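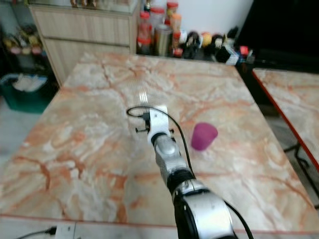 Mapplebeck Stone Sealer, 42 oz: Long-Term Review
June 2025

Mapplebeck is a water-based penetrating sealer for marble, travertine, limestone and unglazed tile. I used it on two polished marble surfaces and one honed limestone windowsill, starting in March. All three had been sealed before, at unknown dates, and all three had stopped repelling water.

Preparation

The label calls for a pH-neutral cleaner and a dry surface. I stripped the old residue with Flirkora stone wash, rinsed twice, and left everything overnight. Do not shorten the drying time. Moisture in the stone keeps the sealer from going in, and the result is a haze that has to be buffed out with fine pads.

Application

The product is thin, close to water, and has almost no smell. It goes on with a lint-free cloth or a foam pad. A foam pad wastes less. Dwell time on the label is ten minutes for polished stone and fifteen for honed. On polished stone I found ten too long in a warm room, with the edges of each section starting to dry at eight. Working in smaller sections fixed it. Excess must come off completely before it dries, and a second dry cloth is needed for the final wipe.

Two coats, one hour apart. The limestone took a third. Full cure is listed as 24 hours. I kept water off for two days.

Coverage

The bottle claims 78 square feet per coat on polished stone. I did not reach the end of the bottle, so I can't confirm the figure. After two coats on both marble pieces and three on the sill, 38 oz had been used, and a fair amount of that was soaked up by the limestone.

Water and stain tests

Drops of tap water, black coffee, olive oil and red wine were left on the polished marble for thirty minutes, then blotted.

Water: beaded, no dark spot.
Coffee: no mark.
Oil: faint dark ring, gone the next morning.
Wine: no color left, but slight dulling where the drop sat.

The dulling is etching. Acid reacts with the calcite in the stone, and no penetrating sealer stops it. The front label says "stain and acid defense," which is misleading. The back label has the correct wording in small type.

On the limestone, oil left a permanent spot after thirty minutes. After ten minutes it wiped off clean.

Appearance

No change in color or gloss on the polished marble. The limestone went slightly darker for the first week and then returned to its original shade. Anyone who wants a wet look needs an enhancing sealer.

Compared with Stalarus 796

Stalarus 796 is solvent-based, costs more and smells strong enough to need open windows. It did better against oil on the limestone sill's underside, where I put a test patch. On polished marble I could not tell the two apart.

Packaging

The cap drips. Pour into a tray. My bottle came from Usgate with the inner seal intact.

Rating: 4 out of 5 for polished marble, 3 out of 5 for limestone. One point off both for the acid claim.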